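Switching power plans in Astville: frequently asked questions

Last looked over in August. Written by Nikau Waaka for the Astville tenants' page.

Is it worth switching at all?

Sometimes. I know that's a dull answer, but the comparison sites make their money when you move, so they're never going to tell you to stay put. If you're on a plan you picked less than a year ago, there's a fair chance you'd save the price of a sandwich. If you've been on the same one since you moved in, have a proper look.

What does "up to 25 per cent off" mean?

Off what? Ask that first. The discount is usually measured against a reference price that hardly any customer pays, and "up to" covers everything down to nothing. Ignore the percentage. Find the daily supply charge and the rate per kilowatt hour, then put your own usage through them.

Where do I find my usage?

On the second or third page of the bill, in the small print under the graph. Add up four quarters. Mine came to 2,164 kilowatt hours for a one-bedroom flat with electric hot water, and the sales rep from Bedix told me the "average home like yours" used almost double that. Handy for him, as the plan he was flogging only looked good at the higher number.

Is the Bedix Saver plan any good?

It's fine for the first 6 months. After that the introductory rate drops away and you go onto whatever they feel like charging, with a notice by email that reads like a newsletter. If you're the sort of person who sets a reminder and follows it up, go ahead. I'm not, and I've paid for it.

What about Beria?

Higher supply charge, lower usage rate. That suits big households and is poor value for anyone living alone. Their call centre does pick up, I'll give them that.

Should I go on a time-of-use plan?

Only if you can move your washing, dishwasher and hot water out of the evening peak, and keep them out. Everyone says they'll run the machine at 11 pm. Houshang Sadeghi in the building behind mine kept a notebook for a full winter and ended up $127 worse off than on the flat rate, and he's a careful man. He has small kids, and dinner happens when dinner happens.

Do I need a smart meter?

For time-of-use, yes. For a flat rate, no, whatever the letter says. Your retailer may replace an old meter regardless when it fails or reaches its age limit. Ask in writing whether there's a charge, and keep the reply.

Are "green" plans real?

Some of them. The same power comes down the same wires to your kitchen either way. What you're paying for is certificates bought on your behalf, so look for a plan that says how many and of what kind. If the page has a lot of leaves on it and no numbers, I'd keep my money.

Will an app or a gadget cut my bill?

I have my doubts. The Golestani plug-in monitor will show you what each appliance draws, and that can be useful for a week. After that it sits in a drawer. It doesn't save anything by itself, and neither does an app with "smart" or "AI" in the name.
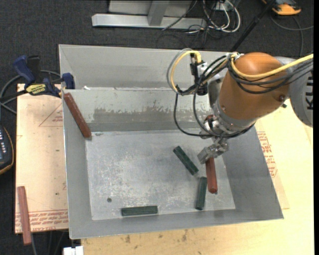 The things that do make a difference are boring: a shorter shower, the old second fridge switched off, the heater down a couple of degrees. You don't need a subscription for any of it.

Can I be charged for leaving?

Check your contract for exit fees. Plenty of plans have none now, but I've seen "account closure" and "final read" charges doing much the same job under another name. If one turns up that wasn't in your terms, dispute it with the retailer and then go to the ombudsman. It costs you nothing but time.

My landlord says I have to use their supplier. Is that right?

It depends on whether you're on an embedded network, where the building buys power in bulk and sells it on. If you are, switching is harder and may mean paying for meter work. Ask for the details on paper before you sign the lease - a verbal "it's cheaper this way" is worth very little.

Somebody knocked on my door about this. What should I do?

Don't show them your bill. It has your meter number on it, and that's a good part of what they need to start a transfer. Take the brochure, shut the door and read it later.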